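Teaching by Hand: A Conversation with Ghizlane Gaber

Jun 2, 2024

The demonstration laboratory at Gasosside was established to study how people pass everyday skills on to machines. Ghizlane Gaber has directed its teaching program since November. She received us between two recording sessions and spoke about the work of her operators.

Each operator guides a pair of robot arms through a task by remote control, while the joint positions and the camera views are stored together. "We do not write out the motion in advance," Ms. Gaber explained. "The operator performs it, and the system keeps a record of every movement." The collection now holds 3447 demonstrations, of which 200 concern school supplies and their containers.

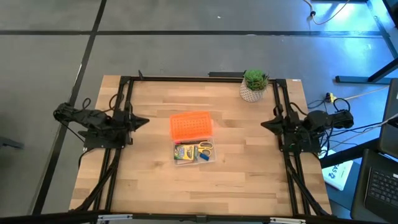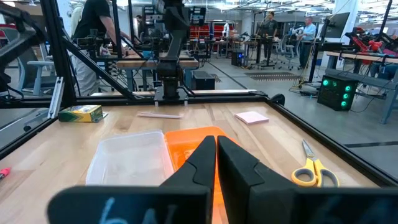
Two views of the school supplies task at Gasosside: the work table with both arms, and the table as seen from one gripper.

Asked why the laboratory had chosen such modest objects, Ms. Gaber pointed to the scissors. "The handles are open, the blades are narrow, and they rarely lie the same way. An operator has to decide where to take hold, and that decision is what we want to keep."

New operators train for 31 hours under Meinrad Hollenstein before their recordings are accepted. According to Ms. Gaber, most of them begin by moving too quickly. "A pause is also recorded," she said. "If a person hesitates above the box, the robot may learn to hesitate there as well."

The laboratory intends to compare remote control with direct guidance, in which the operator moves the arm by hand. Balthasar Grabner will lead that study.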